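Progress Report to the Plurkero Fund
Computer Refurbishment and Reuse Project, Osto Workshop
Submitted by Marisol Zamora, Project Manager
3 September 2019

Purpose of this report

This report covers the second period of the grant awarded to Coris for the refurbishment of donated desktop computers at the Osto workshop. It describes the work carried out since the last report, the condition of the equipment received, spending against the approved budget, and the changes we are asking the Fund to approve for the final period. A separate financial statement has been sent to the grants office by Italo Piras.

Equipment received

The main donation in this period came from Maksymiv, which replaced the desktop computers in its administrative offices and released 40 of the old units to the project. The units were delivered in July and entered in the workshop register on arrival. Each entry records the model, the serial number, any visible damage, and whether a hard drive was present. Drives that arrived with the computers were removed and wiped before any other work began, as required under the data protection terms of the grant agreement.

The donation was more mixed than the list supplied in advance had suggested. Several units had been opened before and were missing memory modules or drive brackets. Others were complete but had not been cleaned in years, and the fans and heat sinks were heavily clogged. Primo Sala, who supervises the benches, revised the intake sheet so that these conditions are noted at the start. The revised sheet is now in use for all incoming equipment.

Disassembly and testing

Work on the Maksymiv units follows the sequence set out in the original proposal. The cover is removed, the interior is cleaned, and the power supply is tested. Memory, drive, and optical drive are then taken out and labeled with the register number of the parent unit. The heat sink and processor are removed last. Old thermal paste is cleaned off, the contacts are inspected under a lamp, and the socket is checked for bent or dirty contacts before anything is put back.

Processor handling has received particular attention. In the first period a number of chips were set aside because of damage that could have been avoided, and the Fund asked us to address this. Written bench instructions now state that a processor is to be held by its edges only, that the underside is not to be touched, and that any chip out of its socket goes directly into a lined tray. Damage of this kind has not been recorded since the instructions were introduced. 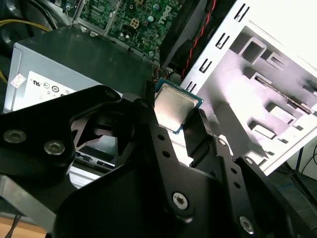

Processor held by its edges at the opened case of a desktop computer, with the power supply and the Dell motherboard behind.

Of the 40 units, 20 have been rebuilt and have passed the full test, which includes a cold start, a memory check, and an extended run under load. A further 7 have been judged beyond economical repair and are being used for parts. The remaining units are at various stages of disassembly or are waiting for components. The most common shortage is memory of the correct type, followed by power supplies. We had expected drives to be the main difficulty, but the drives already held in stock have covered most of the need.

Unusable boards, cables, and metal parts are sorted into separate bins and collected by a licensed recycler. Collection notes are kept with the register and are available for inspection.

Training

Training is led by Annunziata Palumbo and is open to adults referred through the local employment service. In this period 4 trainees completed the basic hardware course. The course covers safe working, identification of components, full disassembly and reassembly of a desktop computer, and basic fault finding. Each trainee is required to rebuild one unit without help before receiving the completion certificate.

Feedback forms were positive about the practical sessions and less so about the written material, which several trainees found too long. Ms. Palumbo has shortened the handbook and moved the section on electrical safety to the front. The section on processor sockets has been rewritten with clearer diagrams. The new version will be used with the next intake.

Placement of finished computers

Ruby-Lee Rewi joined the project during this period as placement officer. She has contacted schools, a tenants' advice office, and two community libraries to confirm what they need and when they can accept delivery. The first group of finished computers has been reserved for the libraries, which asked for machines suitable for job applications and general internet use. Delivery is pending completion of the room wiring at one of the two sites.

Recipients sign a short agreement stating that the equipment will remain in public use and will be returned to Osto for recycling when it is no longer needed.

Spending

Spending on tools and bench supplies is in line with the budget. Antistatic mats, wrist straps, and component trays have been purchased, along with thermal paste and cleaning materials. Spending on replacement parts is below budget at this point, largely as a result of the stock recovered from scrapped units. Transport costs were higher than planned, as the Maksymiv delivery required two trips.

Difficulties and proposed changes

The main risk to the timetable is the supply of memory. We have asked Maksymiv whether any loose modules were kept when the computers were replaced and are awaiting a reply. Storage is also tight. Units in progress currently share shelving with finished ones, and although every unit is labeled, this slows the work at the benches.

We request approval to move part of the unspent replacement parts budget to cover additional shelving and the extra transport cost. The total amount of the grant would not change. A revised budget table is attached to the financial statement.

Work planned for the next period

The remaining Maksymiv units will be completed or written off, the reserved computers will be delivered to the libraries, and a second training group will begin. Ms. Rewi will visit each recipient site after installation and report on how the equipment is being used. Questions about the register or the bench work may be sent to Mr. Sala, and questions about the budget to Mr. Piras.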